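Print | E-mail

Queue times and repeat visits at a mid-sized leisure park
Sibel Yaman
April 12, 2022

1. Aim

The project tested whether posted queue times affect how soon annual pass holders return to Komlow, a park with 17 rides and one indoor play hall. Earlier coursework used gate totals only, so single-day tickets and passes could not be separated.

2. Data

The park supplied pass scans for one season, ending in November. A sample of 1000 passes was drawn from the main file. Passes with no second scan were kept and treated as censored. After duplicate and staff passes were removed, 837 remained. Queue times came from the Melis display boards, which log a new value whenever the operator changes the sign. Two rides, Disex and Padenetti, had gaps in the log during early summer and were left out of the queue measure.

3. Method

For each visit, the mean posted wait was taken between the first scan and closing time. Visits were then placed in bands by wait, and the number of days to the next visit was compared across bands. School holidays were handled separately. Days with more than 2000 admissions were flagged as peak days.

4. Results

Outside school holidays, longer posted waits went with a longer gap before the next visit. The difference was small in the lower bands and clear only in the highest. On peak days no pattern was found. Family passes showed a weaker effect than single passes.
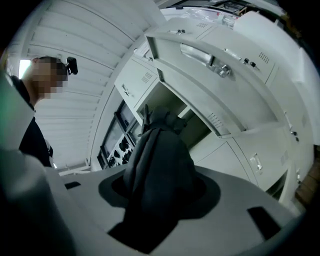
5. Limits

Posted waits are set by hand and may differ from the real wait. Exit times are not recorded, so a short visit and a full day are given the same weighting. Weather was not included in the model. The full table of bands is in Appendix B.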